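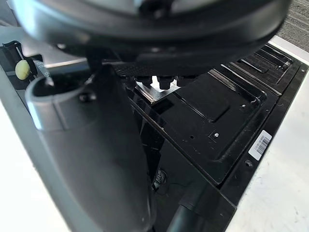 Can you build a useful robot arm in a shared workshop without a machine shop?

You can, if you accept a slow arm and plan the wiring first. The one at Dromham, a members' workshop in Planunside, took seven months of evenings and cost $597 in parts. The joints are printed, the motors came secondhand, and the control board is a Skundeck kit that needed one resistor swapped before it would hold a steady voltage.

Home Projects Workshops Back Issues Subscribe

Most of the trouble was in the wrist. The first version drooped under the weight of its own gripper, so the builders moved a motor back toward the elbow and ran a belt forward. The second version held its position but chewed through belts, 4 of them before May. A wider pulley fixed that.

The gripper carries a small camera, and its cable has to survive every turn of the wrist. The group uses a loose loop held with cloth tape. Screws get checked before each session.

The software has 146 saved positions. Next on the list is a better emergency stop, mounted where either hand can reach it.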